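The Chopsticks at the Back of the Drawer

Deok-su Cho keeps his chopsticks out in the open, next to the stove, and has done so for as long as he has cooked for other people. He teaches a short home cooking course in Skidalley, and the first session has very little cooking in it. Students bring whatever they eat with at home and put it on the table.

"People bring 6 pairs and only two of them match," he says. "They have been eating with one long and one short for years."

Plain wooden chopsticks are cheap, and most households treat them that way. They go into a drawer with the can opener and the birthday candles and come out when there is soup. Cho would like them sorted, washed and stood up in something with holes in it.

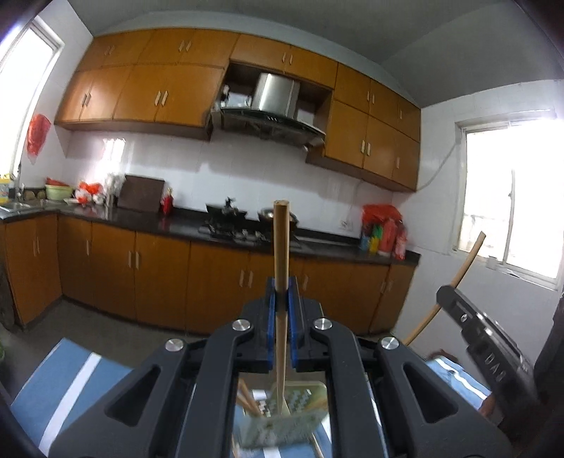 Wooden sticks and a green plastic basket, with a striped blue cloth underneath.

The sorting takes a few minutes. Lay the sticks side by side with the blunt ends lined up against a wall or the edge of a tray, and pull out any that are short, warped or split at the tip. Run a thumb along each one. A rough patch can be sanded, but a crack holds food and the stick should go in the trash.

Washing is where Cho and his students disagree. Valentyna Zinchenko runs hers through the dishwasher and replaces them every April. Cho washes by hand, with warm water and a little soap, and never leaves wood to soak. He rolls a handful between his palms under the faucet, shakes them off and spreads them on a cloth before they go back in the holder.
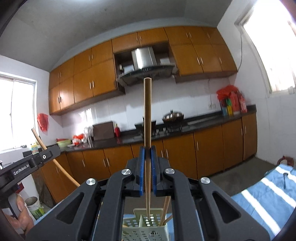 Page 137

A holder with openings in the base and sides lets water out and air in. A solid jar looks nicer on a counter – Cho admits he owned one – but water collects at the bottom and the tips turn gray. Light plastic holders do the job and can be scrubbed with a bottle brush.

Which end goes down is a matter of taste. Tips down keeps fingers off the part that goes in the mouth. Tips up dries faster. Cho stores his table chopsticks tips down and his cooking pair, which is longer, the other way, so he can tell them apart while a pan is hot.

Han-gyeol Do, who took the course last year, now keeps two holders, one for the family and one for guests. The guest holder is mostly empty. He is still looking for pairs that match.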